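Home | Our Work | Grants | Reports | Contact

Posted in: Grantee Updates

Snack Station Project – Progress Report to the Orkholm Fund
31 August 2024

Hi Dolores,

Kimie says you like these short, so I'll try (no promises!). We've spent $548 of the $2000 so far, mostly on baskets, hooks and things to hang up.

What's done

The layout is finally settled. Candy and fruit snacks stay down on the table where people can reach them, and everything you eat or drink from goes up on the walls. Wilfredo wanted a shelf for the bowls, but we tried a wire basket instead and I love it – it takes up no table space at all. Kenneth found the scrollwork rack for the wine glasses and I'm a little jealous, I want one at home.

What's still messy

Sorting! The green basket is meant for the Fox's candy, and the mango packets still need a home of their own. We have one basket and we need a second, maybe a bit deeper. The hooks on the back rail are up too, and Tamunoemi has plans for them involving mugs.

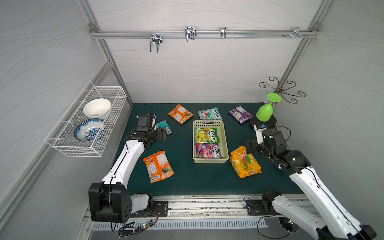 Next steps

I'd like to spend up to $100 on the second basket and a few more bowls, if that's okay with you. We'll write the labels in the fall and have the whole thing ready by January. Receipts are with Kimie.

Talk soon,
Wilfredo's other half of the team, Marta

Get our newsletter! Grantee news in your inbox once a month. Sign up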